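Quitting the group chat for the summer

I turned off notifications for every group chat on my phone in June, and I have left them off. This was not a big plan. I was sitting in the parking lot at the dentist, early for once, and my phone buzzed 8 times while I was trying to read one email. None of it was for me. Two cousins were going back and forth over whether a casserole dish had been returned.

I wrote a short post then saying I would try it for a few weeks and report back. I'm slow at reporting back, but the draft has been sitting in my folder long enough. 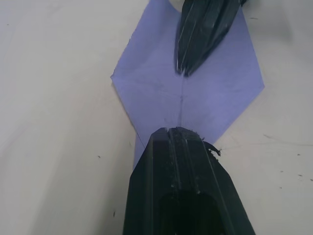

Utitz, 2024-08-08

The first week was mostly reaching for the phone and finding nothing on it. I would pick it up in line at the grocery store, look at the clock, and put it away. Then a minute later I'd do the same thing. I hadn't known how often I did that.

I set a few rules so people wouldn't worry. Anyone who needed me could call. My sister and my neighbor across the hall stayed on as normal, one person to one person. The group threads I would open after supper, read through, and answer if an answer was still wanted. Most evenings it wasn't. A question asked at ten in the morning had been settled by lunch, and all that was left for me was to put a thumbs up on it.

The worst one to come back to was the building thread. I skipped it for a long weekend and there were over 1000 messages when I opened it, nearly all about the water being shut off and then about who had been told and who hadn't. I scrolled to the bottom. The water was back on. I closed it and did the dishes.

I did miss some things. There was a birthday lunch I heard about the day after, and I was sorry about that one. The invitation had only gone to the group, and I happened to be tired that evening and didn't look. I called to apologize and we talked for most of an hour, longer than we had talked in a year. I'm not going to claim that makes up for the lunch. I would have liked the lunch.
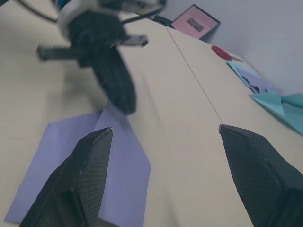 The other thing I noticed was how much of my day had been cut into small pieces. I bake bread on Saturdays, and I used to check the phone between every step -- after mixing, after the first fold, while the oven heated. This summer I left it in the bedroom. The bread is the same bread. I do remember when I put the salt in, and I can't say that of last winter, when I made two loaves with none at all and served them to company.

I've also gone back to writing postcards. I had a stack of them in the desk drawer from trips going back years, never sent, and a roll of stamps. I write one at breakfast and drop it in the box on the way to work. A few people have written back. One person texted to ask if I was all right.

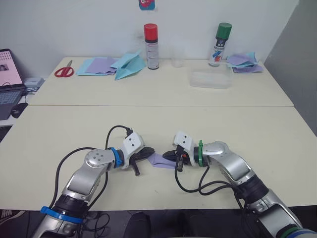 My sister thinks I'll turn everything on again once school starts and the carpool thread wakes up. She may be right about the carpool. I need to know by seven if somebody's kid is sick, and reading it after supper won't help anyone. So that one comes back on, weekdays only, if I can work out how to set it that way. The last time I went into those settings I silenced my alarm clock and was late for work.

The rest can stay off through the fall. The cousins have the casserole dish sorted out. It was in the trunk of my car.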